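Pondora says its new hub will talk to anything. Laurinda Abreu would like to see it try

2 February 2024 | By Seraina Riedl
Filed under: Gadgets & Smart Home

Pondora's developer day ran to two hours and used the word "open" a great deal.

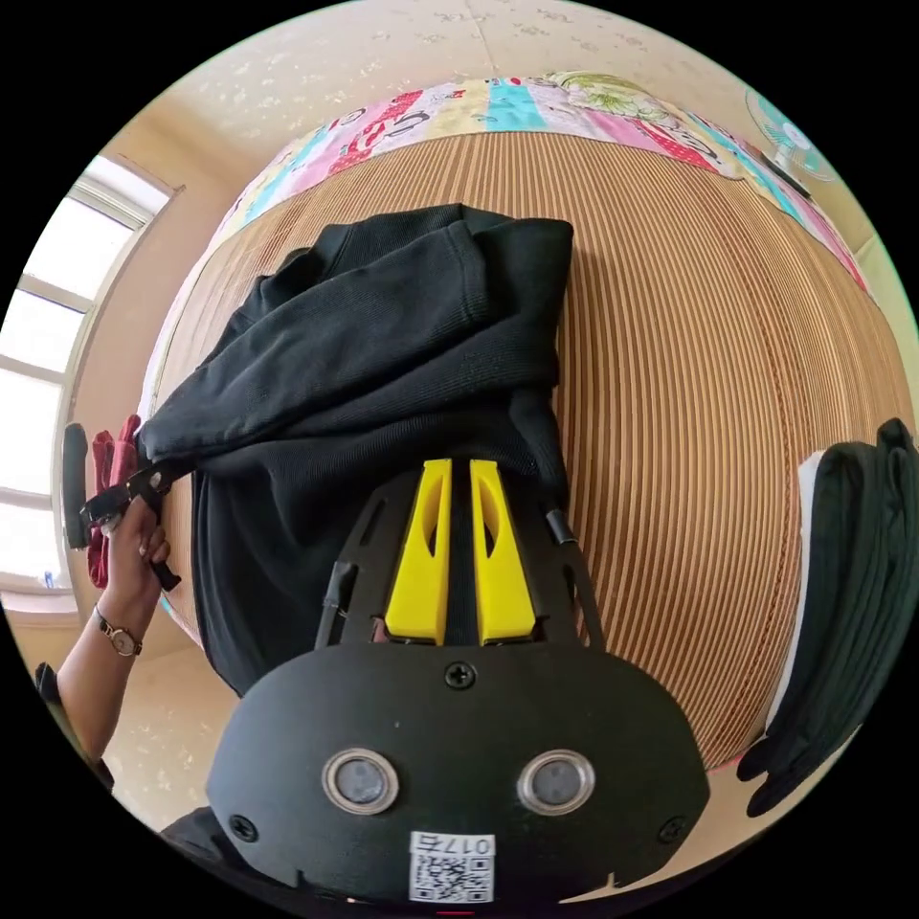
Laurinda Abreu watched all of it from her office at Britdale, where she tests home software for housing associations, and she came away unmoved.

"They promised the same in the last round," she says. "Then you read the terms, and open means open to firms that have signed up and paid."

The hub is meant to control lights, locks and heating from rival makers without a separate app for each. Pondora lists 147 supported devices. Abreu has been through the list and wants to know why so many entries are the same bulb in a different fitting.

I put it to her that a single standard has to start somewhere. She lets that go by for a moment.

"Fine, start. But tell people what happens when you stop. I've got tenants with thermostats that lost their updates after the maker was bought. Who do they ring?"

Pondora's launch material gives no end date for support. Warrick Tautahi, who writes control software at Flustadis and has used the early tools, is kinder, up to a point. He had nine devices running in an afternoon. "The locks were a pain," he says. "The documents describe a menu I couldn't find."

Would he put one in his own house?

"Not this version."

Abreu's team will get a test unit later in February. She has asked for the support terms in writing before it is plugged in, and is still waiting for a reply.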